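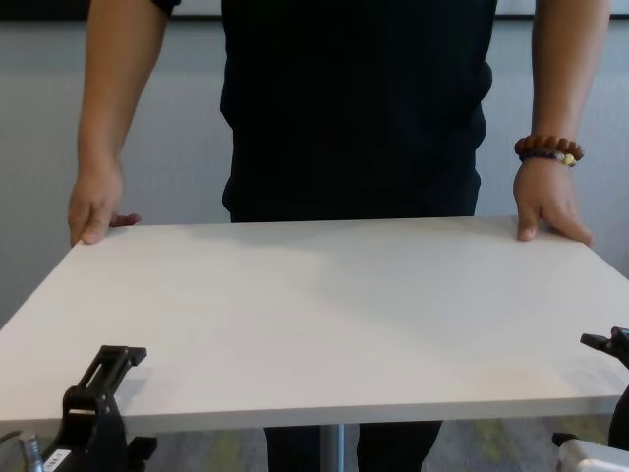

Hands on the white table.

Quick one tonight, have to be up early. The phono stage is finally back from Tiina Salminen and I've had it running for most of the week. Short version, the hum is gone. Mostly.

For anyone who missed the last post: Plondodus phono preamp, bought used, $140 plus shipping from a guy in Brekville. Sounded lovely for a month and then a buzz in the left channel. Swapped cables. Swapped the cartridge leads. Moved it to another shelf. Nothing. Tiina opened it up and found a cracked solder joint on the ground side and a pair of caps she didn't like the look of. $50 for the lot, and she wouldn't take more.

So now it's quiet. With the volume way up I still get a bit of hiss but you'd have to put your ear on the tweeter.

Records so far. An old choir LP Kerubo Makokha lent me (needs a clean, sorry Kerubo). Two piano things. The same side of a Mwakalinga pressing about nine times becuase the bass on it is ridiculous. I used to think that record was muddy. Wasn't the record.

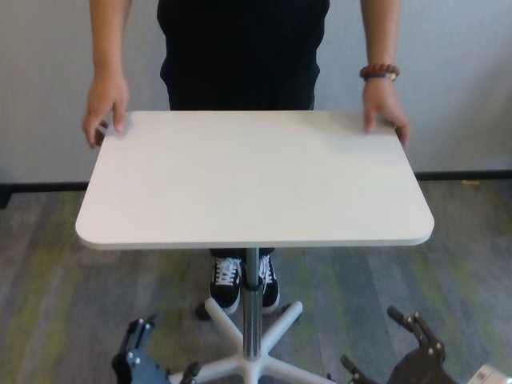
Still not sure about the loading. It came set to 47k like everything else and I tried the lower setting for an evening. Cymbals got softer, which I liked, then the voices went a little dull, which I didn't. Back to 47k. Might try again when the new stylus is in.

Nassoro Kaijage says I should sell it and get the Drekodon, his has been faultless for years. It also costs $165 more than I paid and has no mono switch. I use the mono switch! Half my shelf is mono.

Other stuff, quickly. Belt on the turntable is due, speed is drifting a hair on long notes. Mwanaisha has offered me her spare speakers to try, the small ones with the cloth grills. Will report back in April if I can get them up the stairs. And yes I got the emails about the headphone amp post, it's half written, the measurments are a mess and I want to redo them.

If anyone has the manual for this preamp, even a bad scan, please get in touch. Page 2 is all I have.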